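Search this site
Enter keywords
Go

Trindix 65 tabletop telescope, reviewed by Mahtab Nikzad
13 April 2023

The Trindix 65 comes in a box big enough to suggest you've bought something more serious. Inside is a short tube, a squat swivel base, two eyepieces and a manual that spends four pages on safety and one sentence on finding anything in the sky.

I paid for mine in January, which in my part of the world means I owned it for three weeks before seeing a star. Assembly took 40 minutes, most of them spent on a single bolt that goes in from underneath. Petrică Sima, who has the same model, says his took ten. Petrică says a lot of things.

Once the clouds left, the Moon was superb. Craters snapped into focus along the shadow line and I stayed out until my fingers quit. Jupiter was a small, clean disk with its four big moons strung out beside it. Saturn will have to wait, as it was hiding behind my neighbor's chimney for the whole test period, or possibly behind the Sun. The printed star chart was no help on this.

The red dot finder is the weak spot. It drifts every time you breathe near it, and its brightness dial offers "off" and "lighthouse." I replaced it with an Avram finder I had in a drawer and my vocabulary improved overnight.

Then there's the app, Skastano, which promises 2,886 objects. From a town with streetlights I'd put the useful number a good deal lower. The Orion Nebula showed as a gray smudge, and I was proud of that smudge.

The base turns smoothly left and right. Up and down is stiffer, and anything near the overhead point involves a posture I last tried in gym class.

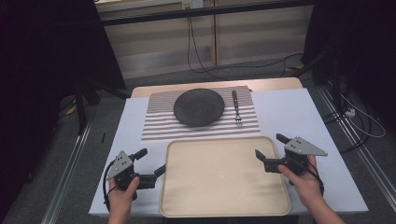
Can it be used for photographing planets?

Only for quick snapshots with a phone held to the eyepiece, as the base has no motor to follow a planet across the sky.

I'm keeping it. Four stars, and I'd give back half of one for a better bolt.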